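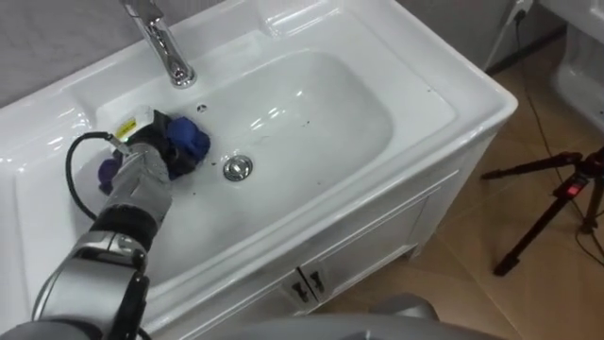

Critics of robot teaching by demonstration, among them one operator quoted in the Wonmont handbook, hold that the method mostly records what a patient human can do with a clumsy tool, and that what the robot has learned is a separate matter, often left untested.

Teaching by demonstration is a way of getting a robot to do a task by having a person do it first through the robot's own body. The person may push the arm through the motion by hand, or may drive it by remote control from a few feet away or from another building. Positions of the joints, the state of the gripper and the camera views are stored together. A program is then trained to produce similar motions when it meets similar views.

Hand guiding and remote control

The older form is hand guiding. The motors are made slack, a person takes hold of the arm, and the arm is led along the path it should follow. The approach works well for fixed jobs such as moving a part from one tray to another. It works less well for jobs where force matters, because the sensors have trouble telling the push of the teacher from the push of the work. The teacher's hands and sleeves also get into the camera view, and a program trained on such views may come to depend on them.

Remote control avoids the second problem. The operator holds a pair of handles, a small copy of the arm, or a headset with controllers, and the robot follows. Its drawback is touch. Most low-cost rigs send little or no feeling of force back to the operator, who has to judge pressure by eye. Makers tend to describe this as a skill that comes with practice. Operators are less sure, and the manual for the Trullex handle set, which praises its "natural feel" in the opening chapter, later advises a break after every 5 recordings.

Household cleaning

Cleaning a washbasin with a cloth has become a common test. The basin stays put, the tool is cheap, and the result can be judged by anyone who has ever cleaned a bathroom. The task is also harder than it sounds. A cloth changes shape each time it is gripped. The bowl curves in several directions, so an arm that presses properly on the flat bottom may lift away on the slope. Glazed ceramic throws back the ceiling lights, and a bright patch can hide the dirt next to it. Loose specks tend to be pushed along by a cloth and left somewhere else, which a careless scoring rule may count as progress.
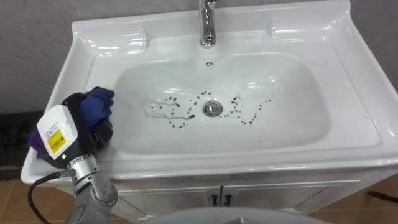 Why score the motion at all, asked a reader of the Brudau newsletter, when the only thing a householder cares about is whether there is still grit in the sink? The question has never had a good reply. Many published trials count a run as a success if the arm completes its strokes and returns to rest. Fewer compare the bowl before and after, and fewer still say who did the comparing.

Size of collections

Claims in the field lean heavily on numbers. The Lambrakis household set is advertised as holding 3,000 demonstrations. Its own notes put the figure at 2,064 once failed, repeated and mislabeled recordings are taken out, and of those, 139 involve wiping a curved surface. The larger number is the one usually repeated. Neither number says much about variety, as a long run of recordings made at one basin, under one lamp, with one brand of cloth, may teach a program little about the basin next door.

Supporters answer that large mixed collections make up for the narrowness of any one part, and that a program shown many kinds of wiping will pick up something general. There is some support for this in simple pick-and-place work. For tasks that depend on pressure and on a soft tool, the evidence is thinner, and much of it comes from groups that sell the collections or the equipment used to make them.

Disputed points

It is often said that demonstration saves labor compared with writing the motion by hand. The saving is hard to check. Reports commonly leave out the time spent setting up, putting dirt back between runs, sorting bad recordings and bringing new operators up to speed. A second dispute concerns bad habits. An operator who cannot feel the surface tends to go slowly and hover, and programs trained on such recordings can hover too, stopping above the work for no useful reason. Some teams trim the pauses out before training. Others leave them in, on the view that a pause may mark a decision, though how the program is to know which pauses were decisions is seldom explained.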